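Last revised September 5, 2021. Applies to the ground-floor workrooms at Staseter.

# Cleaning and touching up a matt emulsion wall

Matt emulsion marks easily and does not tolerate hard rubbing. Most damage seen on workroom walls comes from cleaning, when a scuff is scrubbed until the surface turns shiny. The method below treats marks in order of severity and keeps paint as the last step.

## What you need

- Two buckets, one for washing and one for rinsing
- Cellulose sponges, plain, without a scouring side
- Washing-up liquid, unscented if possible
- Lint-free cotton cloths
- A soft pencil rubber, white
- Fine filler and a flexible 50 mm filling knife
- 240-grit abrasive paper
- The original paint, or a matched tin
- A short-pile mini roller and a small brush

## 1. Dust first

Brush the wall from top to bottom with a dry, soft brush. Dust left on the surface turns to grey streaks as soon as water touches it. Pay attention to the strip directly over benches and tables, where most of it settles.

## 2. Try the rubber

Black scuffs from chair backs, cable sleeves and shoes are usually deposits on top of the paint. Rub lightly in one direction and stop if the paint colour appears on the rubber.

## 3. Wash

Mix 5 ml of washing-up liquid into 5 litres of lukewarm water. Wring the sponge until it no longer drips. Work from the bottom upwards in sections about a metre wide, then rinse from the top down with clean water and pat dry. Washing upwards avoids runs over dry paint, which are hard to remove afterwards.

Do not wash paint less than four weeks old. Keep water away from sockets and switches.

## 4. Fill chips

Small pale specks are often chips that expose the undercoat or plaster. Check with a fingernail: a splash of paint stands proud, a chip is recessed. Slice splashes off with the filling knife held flat. Fill chips slightly over level, leave for 2 hours, and sand flush. Seal each filled spot with paint thinned by 10 per cent, otherwise it will dry to a different sheen.

## 5. Touch up or repaint

Stir the paint for a full minute. Apply a small amount with the brush, then roll over it while wet and feather the edge outwards. Use the same type of roller as the original coat.

Touching up works on isolated spots. Where the marks form a band, repaint the whole wall from corner to corner. Blue-greys are particularly unforgiving, and a patch from the same tin can show after a year of daylight.

## Records

Write the room number, colour code and date on the tin lid. The present workroom colour is Horkon 156. Cuiping Yu keeps the colour cards and can have a match mixed from a sample the size of a stamp. Frøydis Skjelbred should be told before any full repaint so that the room can be taken off the booking list. 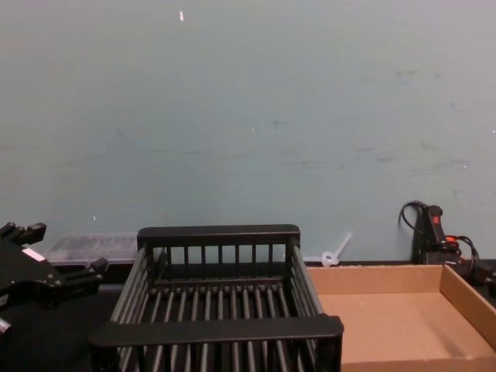

*Scuffs and smudges on a matt blue-grey wall behind a work surface.*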